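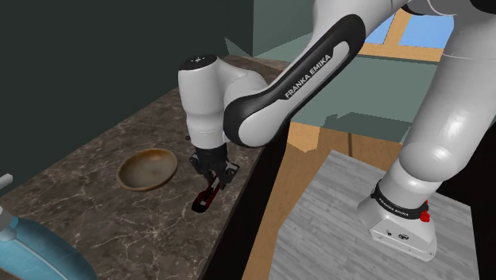 A brown bowl and dark marble-patterned counter, rendered.

How to Plan a Kitchen Counter You Will Still Like in Five Years

I have been putting off writing this one for ages, mostly because every time I sit down with it I think of another thing I'd want to tell you, and then it's suppertime. But I promised in the last newsletter that I'd get it up by 24th February, so let's go, and forgive me if I wander a bit.

When we redid the kitchen in our Drurkville house I picked the counter first, from a sample the size of a playing card, standing in a showroom with lights like an operating room. I loved it there. At home, under one sleepy ceiling light, it looked like wet mud. We lived with it for years (you can get used to anything) and when we moved to Brarinden I swore I'd do it properly the second time. What follows is how I went about it, with a few corrections from my friend Loan Ninh, who has fitted more kitchens than I have cooked dinners.

What you'll need

A tape measure, graph paper, a pencil with a decent eraser, masking tape, a few big sheets of cardboard, and the largest samples your supplier will lend you. Ask for two of each if you can, one for the window side and one for the dark corner. Some places want a deposit on the big ones. Pay it, you'll get it back.

Step 1: Measure what you have

Measure the length of each run along the wall at the back and then again along the front edge, and write both down. Walls are hardly ever straight, and in an older house the two numbers may not even be close. My long run came out at 92 inches at the back and a little more at the front. Use the larger number for your estimate and let the fitter do the final template.

Mark the sink, the stove, every outlet and any window sill that comes down low. I forgot the sill and had to redraw the whole thing, so do that one early!

Step 2: Live with cardboard

Cut the cardboard to the shape of the counter you want, especially if you're changing the depth or adding an overhang, and tape it down over what you've got. Then cook on it for a few days. You will find out very quickly whether you bump your hip on the corner, and whether there's anywhere to put a hot pan when the oven door is open. I had drawn a lovely rounded end on our peninsula, and it took exactly one evening of carrying plates past it to make me shave it back.

Step 3: Look at samples in the morning and at night

Lay the samples flat, at counter height. People prop them against the backsplash and then wonder why the color changes once it's installed. Put your everyday things on top, the bowl you really use for fruit, the toaster, the ugly dish soap. Look at them with the lights off, then with the lights on, and then go away and look again after dark.

Dark patterned surfaces are beautiful and they're forgiving about coffee drips, but the polished ones will show every fingerprint and crumb of flour. If you bake a lot, sprinkle a little flour on the sample and wipe it with a damp cloth. See whether the streaks would drive you crazy. Pale counters hide the flour and tattle about the beet juice, so you're really choosing your mess.

Step 4: Pick the edge

I'd never given edges a thought until Loan ran her hand along three of them in a row and made me do the same. A square edge looks crisp and chips more easily. A small eased edge feels kinder on your forearms when you're rolling out dough. The fancy curvy ones cost extra and collect gunk underneath, in my experience, though my sister has one and adores it.

Step 5: Get your quotes in writing

I got mine from Avover and from Chae, and the totals were nearly 1,000 dollars apart until I read them side by side. One included the sink cutout and hauling away the old counter, and the other didn't. Ask about:

Template visit
Cutouts for sink, stove and faucet
Where the seams will go
Removal and disposal
Who reconnects the plumbing

Please do ask about the seams. Ours was going to land right in front of the sink, and moving it only took a phone call.

Step 6: Plan for the days without a counter

There was a gap of 5 days between the old one leaving and the new one arriving, and I'd planned for an afternoon. Set up a folding table with the kettle and a dishpan, and freeze a couple of casseroles. We did ours in May, when we could eat outside, and I'd do it that way again.

Next time I'll get into backsplashes, and whether to tile before or after you paint.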